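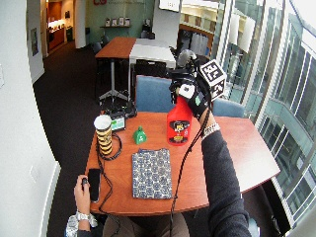
Looking after the tracking glove (what works for me)

I've been keeping our recording station going since June, and people keep asking how I stop the glove from dying halfway through an afternoon. So I'm finally typing up my tips, in no sensible order.

Start with the cable. The cable kills more gloves than anything else! I put the glove on first, then make a fist, then bend my wrist as far as it goes both ways, and only after that do I tape the cable down at the cuff. If you tape it with a straight wrist it tugs on the connector every time you reach for something. I did that for weeks and ended up resoldering the same joint twice (Đức Lâm very kindly held the flashlight the second time).

Take your watch off, or at least push it up your arm. I'm terrible at this one.

The cube on the back of the hand needs clean, flat faces. Fingerprints make the black squares shiny and then the camera loses the hand whenever you turn toward a window. I wipe mine with a barely damp microfiber cloth, no cleaner. I tried Premum glass spray once and it lifted a corner of the print, so never again. If a corner does lift, don't glue it back, print a new one on matte sticker paper and do the whole face. Then run the calibration again, even if the numbers look fine.

Sweat! Thin cotton liners under the glove, a fresh pair every 90 minutes. The liners go in the wash, the glove never does. I turn the cuff inside out, dab it with a cloth and hang it by the fingertips overnight. Candela Carrasco puts hers in front of a fan, which is quicker, but keep it on the cool setting or the pad by the knuckles starts to peel.

About the table. I stick down 4 little squares of painter's tape as corner marks, and after moving anything heavy I check them against the camera view before recording. If your table has a curved front like ours, measure from the back edge. Let the cable drop over the front on the gloved-hand side with enough slack to reach the far corner, and keep your feet off it. A chair caster went over mine in the first month and I lost two fingers (on the screen, I mean, my own are fine).

Spray bottles make good test objects, but rinse them out and fill them with plain water, and turn the nozzle to off. One squirt into a connector and you're done for the day.

I keep one spare cable, a roll of tape and a pack of liners in a Delent tin under the table. The spare gets tested too, usually while the coffee's on.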